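Belwood Tests a Plain White Work Surface, and Keeps Its Doubts

BELWOOD, August 12, 2019 - Conero says its new pale work surface makes small jobs easier to see. The Belwood workshop has heard such claims before and is holding off on praise.

"A white table is a white table," said Loïc Lebrun, who ran the trial. "Show me what it looks like after 50 jobs."
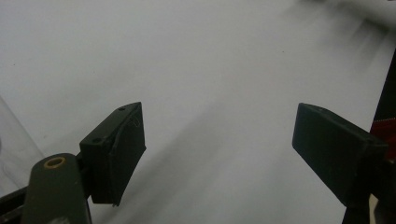
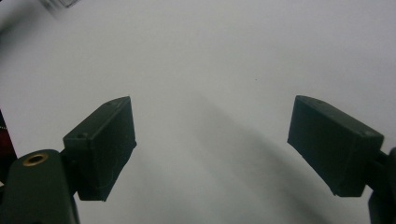
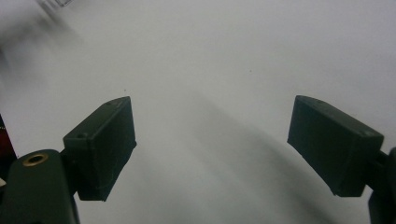
Conero's leaflet promises "true white" under any lamp. Lebrun would not sign that. Under soft light the surface has a cool, grayish look in all three views - fine for sorting dark parts, less fine for matching paint. The older Cloutier top stays in use until the trial ends.

Belwood has ordered 6 sheets and no more. A price for the full set has not been agreed.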